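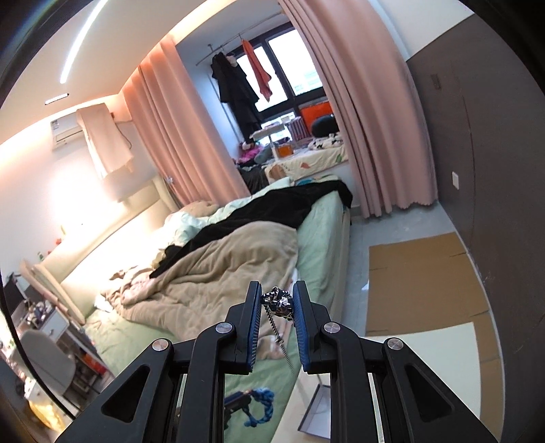
Norkside Household Textile Care Records

Version 2.1, released 6 July 2021

Summary

The Norkside Household Textile Care Records are a collection of structured entries on the washing, drying, storage and repair of bed linen and other household fabrics. Each entry describes one item over one period of use. The collection was prepared by the Norkside Textile Archive for people who study the life of fabrics in ordinary homes, and for teachers who need real records for class work.

The release holds 1016 entries from 200 households in two towns, Mudthorpe and Fontana. It is distributed as plain text tables and can be opened in any spreadsheet program.

Contents of the release

records.csv – the main table, one row per entry
households.csv – one row per household, with town, water hardness and type of dryer
codes.csv – the meaning of every short code used in the other two tables
changes.txt – the list of corrections made between versions
license.txt – the terms of use

Fields in the main table

item_id: A number given to the item when it entered the study. Numbers are not reused when an item is withdrawn.

household_id: Links the entry to households.csv.

item_type: One of 26 types, including fitted sheet, flat sheet, pillowcase, blanket, quilt cover, mattress pad, curtain and towel.

fiber: The main fiber as printed on the care label. Where the label was missing or could not be read, the value is UNK. Contributors were asked not to guess.

wash_temp: The setting chosen on the machine, in degrees Fahrenheit. Cold washes are entered as C and carry no number.

dry_method: Line, rack, tumble low, tumble high or mixed.

wear_score: A whole number from 0 to 5, given by the household at the end of the period. A score of 0 means no visible wear. A score of 5 means the item was no longer used for its first purpose.

repair: Y or N. A short note on the repair is found in the next column, repair_note.

How the records were collected

Households kept a paper log near the washing machine and copied it into an online form at the end of each month. The form was built on the Pestar survey package. Collection ended in December, and checking of the tables began once the last forms had been received.

Each entry was read by two members of the archive staff. Where the two readers disagreed on a code, the paper log was requested from the household. Entries that could not be settled in this way were kept, with the value Q in the column named status. Users who want only settled entries should select status = A.

Known limits

Wear scores were given by the households themselves and depend on personal judgment. Two households may score the same sheet differently. Comparisons within one household are safer than comparisons between households.

Cotton is by far the most common fiber in the tables. Linen, wool and silk items are present in small numbers, and results for these fibers should be reported with care.

Fontana has hard water and Mudthorpe does not. The two towns also differ in the share of homes with a tumble dryer, and the effects of water and dryer cannot be fully separated with these data.

In version 1, mattress pads and mattress covers shared one code. They have been separate since version 2.0. Older analyses that use the code MP should be run again.

Privacy

Street names, family names and exact dates of washing have been removed. Free text in repair_note was read line by line, and personal details were deleted. Users must not try to identify any household – this condition applies to students and teachers as well.

Terms of use

The tables may be used free of charge for research and teaching. Copies may be shared provided that license.txt is included and no field is renamed. Commercial use requires written permission from the archive.

Suggested citation

Norkside Textile Archive. Household Textile Care Records, version 2.1. Norkside.

Corrections

Errors should be reported to the archive with the item_id, the name of the field and the value believed to be correct. Accepted corrections are listed in changes.txt with the next release. Requests for older versions are answered by the same office.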